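Tinaso Center for Play and Early Learning

Call for Participants: Shape-Sorting Play Sessions for Adults and Young Children

Posted July 25, 2022

The Tinaso Center invites parents, grandparents, and other regular caregivers to take part, together with one child in their care, in a series of play sessions centered on shape-sorting toys. The sessions form part of the Boteck Play Materials Study, which examines how adults and children talk to each other while they fit blocks into a board. The study is directed by Dr. Hooman Shahbazi. Participant enrollment and scheduling are handled by Soudabeh Kiani, Study Coordinator.

Purpose of the Study

Shape sorters are found in many homes, child care rooms, and waiting areas. Most adults have a settled way of using them with a child. Some name each color as the block is picked up, some name the shape, and some say very little and let the child try each opening in turn. The study will record the words and gestures used by each pair and compare them across boards that differ in size, in the number of openings, and in the height of the blocks. Blocks that stand well above the board when seated are of particular interest, as a child may grasp and remove them differently from blocks that lie nearly level with the surface.

The study is not a test of the child. No score is given, and no report on an individual child's development will be prepared for families or for any outside party. Families with concerns about a child's development should speak with their pediatrician.

Who May Take Part

The Center seeks 46 pairs, each made up of one adult and one child. To be eligible, a pair must meet the following conditions on the day of the first session:

The child is between 18 months and four years of age.

The adult is at least 18 years of age and cares for the child on a regular basis, whether or not the two live together.

The adult is comfortable speaking with the child in English for the length of the session. Families who also use another language at home are welcome and will be asked to note this on the enrollment form.

Neither member of the pair has taken part in an earlier Boteck session.

Prior experience with shape sorters is not required. Children who use glasses, hearing aids, or mobility supports are encouraged to enroll, and the seating can be adjusted on request. Twins and siblings may each be enrolled, but every child must attend a separate session. A parent or legal guardian must sign the consent form in all cases, including those in which the attending adult is a grandparent or other caregiver.

What Participation Involves

Each pair will attend two sessions at the Center, scheduled at least one week apart. A session lasts 40 minutes, including time for the child to become familiar with the room. Snacks may be brought but should be kept in the family area until the session is over.

During the first session the adult and child will be given one board and its blocks and asked to play as they would at home. Staff will remain in the room but will not direct the play. At the midpoint of the session a staff member will take away the blocks and return them in a different order. The pair may finish the board, leave it partly filled, build with the blocks, or stop and begin again.

The second session follows the same plan with a different board. At its close the adult will complete a short questionnaire concerning toys in the home and the child's usual play. The questionnaire is available in large print.

Sessions are recorded in sound and video. Recordings are stored under a participant number and are viewed only by members of the study team. Families who do not wish to be recorded cannot be enrolled, but may ask to be placed on the notification list for later work at the Center.

Play Materials

The boards are thick, with shaped openings cut into the top, and the blocks are in strong, plain colors. Pieces are cleaned before each session and inspected for chips or rough edges. Caregivers who wish to handle the materials before enrolling may arrange to do so through the Coordinator. One of the boards is green, with red, yellow, and blue among the colors of its blocks.

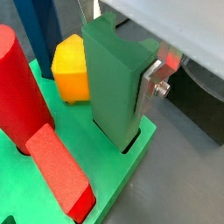 The green board with several of its blocks, including a tall red cylinder

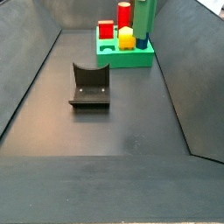
Families are asked not to bring shape sorters or other block toys from home to the session. A small comfort item, such as a blanket or soft toy, is permitted. Boards are not available for purchase or loan through the study.

Compensation and Travel

Each family will receive a $40 gift card at the end of the second session. A family that attends the first session and then withdraws will receive half of that amount. The child may choose a picture book at each visit.

Parking is available without charge in the Talebi Street lot, directly behind the building. Visitors should take a ticket on entering and bring it to the front desk for validation. Those arriving by bus should use the Cirach Avenue stop and enter through the side door, where there is a ramp. Strollers may be left in the family area outside Room 377. The Center regrets that it cannot offer child care for brothers and sisters during a session -- a second adult is welcome to accompany the family and wait with them.

Consent and Withdrawal

Participation is voluntary. The adult may end a session at any time, and need not state a reason. Staff will also end a session if the child is distressed or plainly wishes to leave. A family may ask that its recordings be deleted at any point before the analysis begins, and the consent form explains how such a request is made. A decision not to take part, or to withdraw, will have no effect on a family's place in any other program at the Center.

A copy of the consent form will be sent to each family before the first session. Please read it in advance and bring any questions to the visit. Signed forms are collected at the front desk.

How to Apply

Applications are made in writing and may be delivered by hand or sent by mail to the address below. Please provide:

The name of the adult who will attend and a daytime telephone number

The child's first name and month and year of birth

The adult's relationship to the child

Any times at which the family cannot attend

Any seating, access, or communication needs

Photographs of the child should not be sent. The Coordinator will telephone each applicant to confirm eligibility and to offer a choice of session times. Morning times tend to fill first, and families whose children nap after lunch are advised to say so in the application. If more eligible pairs apply than can be enrolled, places will be assigned so that the younger and older age groups are evenly represented, and the remaining applicants will be placed on a waiting list.

Applications should be addressed to:

Soudabeh Kiani, Study Coordinator
Boteck Play Materials Study
Tinaso Center for Play and Early Learning
768 Talebi Street, Room 377

Questions about the conduct of the study, as distinct from scheduling, may be directed in writing to Dr. Shahbazi at the same address. Families already enrolled who need to change a session time should contact the Coordinator as early as possible, and no later than the day before the visit.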